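## 3. Orçamento e plano de compras

O projeto Ntuli começou com 200 euros e uma lista de desejos que custava bastante mais. A primeira versão do orçamento foi devolvida em julho com uma única anotação, "e os parafusos?", que nos pareceu mesquinha até irmos ver o preço dos parafusos.

Refizemos tudo a partir de dois fornecedores. A Rasell vende barato e cobra portes como quem transporta obras de arte; a Dornthorpe faz o contrário e demora 17 dias. Ficámos com a Dornthorpe para o material estrutural e com a Rasell para o que cabe num envelope.
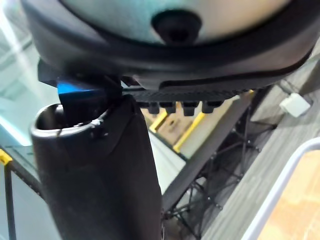

A rubrica mais discutida foi a das peças de substituição. O grupo dividiu-se entre quem queria comprar dois exemplares de tudo e quem confiava na sorte - este segundo partido perdeu elementos ao longo do semestre. Para decidir, separámos o que é crítico do que é consumível. Os quatro pinos pretos em fila entraram na segunda categoria, a par da patilha azul: são pequenos e têm uma linha própria na folha de cálculo. O tubo preto, que já mostra uns riscos claros junto ao rebordo, fica como está até haver verba.

O total fechou em 167 euros, portes incluídos. Dos 33 que sobram, 13 estão reservados para parafusos.

Falta ainda a resposta da Drusia sobre o desconto de estudante, pedido duas vezes. O plano não conta com ele.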